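Gripper fault, again
Thu 12 February

Print this post | E-mail this post

The left gripper quit holding on Monday night, run 258. It closed on the shirt, reported a good grip, and then kept closing until the motor tripped with error 1418. The arm stayed where it was with the cloth in its fingers. I hit the stop and cut the power before I touched anything.

I had the same error in October and blamed the cable. I swapped it for a new one from Trorken and got 18 clean runs, so I called it fixed. It wasn't. 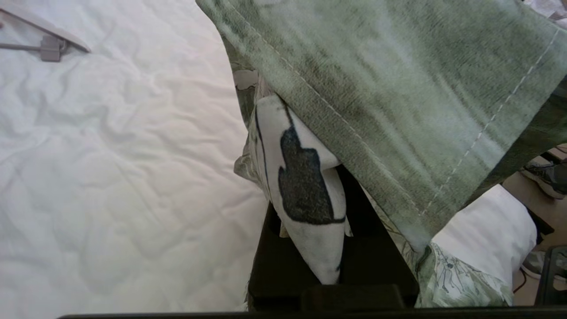 On the bench I found the set screw on the finger drive had backed out 2 turns. The encoder was reading the motor shaft fine, but the finger was slipping behind it. Thread locker went on last night - the blue kind, so I can still get it apart.

I also lowered the current limit. It was set high enough to hurt a hand, and that was my doing. The stop button now sits on my side of the bed - before, I had to reach past the arm to get to it.

Next run is Saturday, towels only.

Print this post | E-mail this post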